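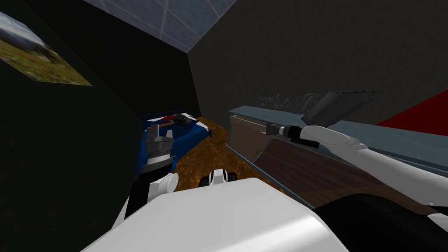

# An afternoon inside the Joston rooms with Kwame Ofori

I had been meaning to get out to Paltmont for ages, and when the people at Sowah opened their doors on 25th March I finally ran out of excuses, drove over with a thermos of coffee and got there so early that Kwame Ofori was still putting out the chairs. He let me help, which I took as a good sign, and we were talking before either of us had sat down.

If you come expecting a workshop full of clanking metal, you need to adjust. Most of what Sowah does happens on screens, in a set of simulated rooms they call Joston, where a two-armed robot is driven around among furniture and odds and ends and learns (slowly, Ofori says, and with a lot of bumping) how to reach for things. There are 36 rooms in the set so far. A visitor picks one, sits at the desk with a controller in each hand, and for a few minutes the arms are theirs.

"People lean," Ofori told me, doing an impression of it with his whole upper body. "They want to look over the counter, so they lean in the chair, and of course the robot doesn't care that you leaned. I did it for the first month. I still do it if I'm tired."

He came to this work from kitchen fitting, of all things, and he talks about the rooms the way a fitter would. He has opinions about the depth of a counter. The one we spent most of our time in has a long low cabinet with brown wood-grain fronts running down one side and a blue bed down the other, and I said that I had never been in a house where you could cook from bed. He laughed very hard at that.

"No, and I hope you never will be. But think about what we're asking. We want the arms to cope with a narrow place, with something soft on one side and something hard on the other. If I only ever give it sensible kitchens, it learns sensible kitchens. My mother's kitchen was never sensible. There was a sewing machine in it, and for one whole winter a bicycle."

So who decides what goes where? A good part of it is shuffled by the software, he explained, and the rest is Ofori and his colleagues sitting over lunch and arguing. Floors get changed, pictures get hung on walls, small objects turn up in places where you would have to go and look for them. He showed me the list of things still to be added before June, and it was a lovely list to read – slippers, a colander, a bag of onions – all written in the same serious columns as the wall heights and the lighting values.

By then the first proper group had come in, and the desk was busy. I stood behind a retired bus driver who was getting on beautifully until he switched over to the wrist view, where you lose the room altogether and have the fingers and whatever happens to be past them. He went very quiet. Then he said a word I won't print, and everyone in the row behind him cheered.

Ofori thinks that moment is the best part of an open day, and he told me he would happily skip his own talk to give it more time. "You can explain to somebody for an hour that the robot doesn't see a room the way they see a room. Or you can put them on the wrist and let them try to find the floor. Now they know. They've got it in their stomach."

I took my turn at the desk too, with less grace than the bus driver. You get close to a tiled wall and it becomes remarkably hard to say how far off it is. I kept opening the fingers wide, out of sheer nerves, and then forgetting which hand I had done it with. Ofori stood by my shoulder, very patient, saying "back a little, back a little," like someone helping a neighbor park. 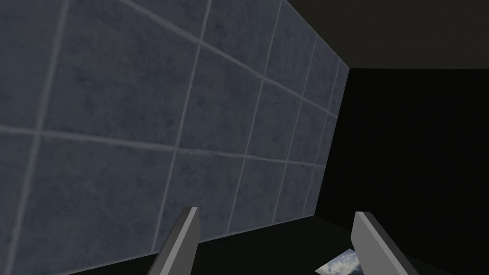 Kofi Boateng asked from the second row whether any of it carries over, meaning whether an arm that has practiced on a made-up floor is any use on a real one, and he added that he had seen plenty of things work nicely on a computer and then fall over in his garage.

I think a lot of us had been wanting to ask it. Ofori pulled up a chair and turned it around and sat on it backward, and gave what I thought was a very fair answer.

"Some of it carries over. The reaching carries over pretty well. Touch is where we get humbled. In Joston a thing weighs what I typed in the box. In a real house somebody has left a little water in the bottom of the vase, or the drawer sticks when it rains. We keep adding that kind of trouble, and houses keep having more of it."

They do try it for real, over at the workshop in Nerenska, where there is a physical pair of arms and a floor they can scuff. In the last round the team ran 483 reaches there and wrote a note on every one of them, including the dull ones. I asked if I could read the notes and he said I could, though I would need to bring my own sandwiches. His favorite is one that reads, in full, "missed, then looked embarrassed." He knows perfectly well that an arm can't look embarrassed. He left the note in.

We got onto the business of hard views after that, because it had been on my mind since my turn at the desk. I had assumed that when a robot's own hand blocks what it's going for, someone would throw the recording away and start again. Ofori shook his head before I had finished.

"That's most of life, though! You reach into a cupboard and your hand is in front of the jar. You don't pull out and complain. You've got an idea of where the jar is from before, and you go with the idea, and you fix it as you feel your way. I want those recordings. I want the ones with one corner showing."

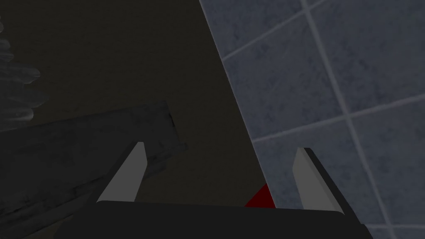

He would rather have three awkward runs like that than a whole morning of tidy ones, he said, and the two newest members of the team have been told so, after they spent their first week politely steering around anything dark or cramped. They are steering straight into it now, by his account, with great enjoyment.

I asked him what he would like a robot to do in his own home, when all the reaching is sorted out. I was expecting dishes. He took so long to answer that somebody came by and borrowed the chair next to us.

"Pick things up off the floor," he said. "My father's back went when he was younger than I am now, and he'd drop his glasses and just stand there looking at them until one of us came home. It's such a small thing. I'd like somebody's father to get his glasses back."

The desk stayed open until half past five, and the bus driver had a second go, on the wrist view again, at his own request. I helped stack the chairs. The next open day in Paltmont is in June, and Ofori asks that you wear a jacket, as the room with the computers is kept a good deal colder than anyone expects.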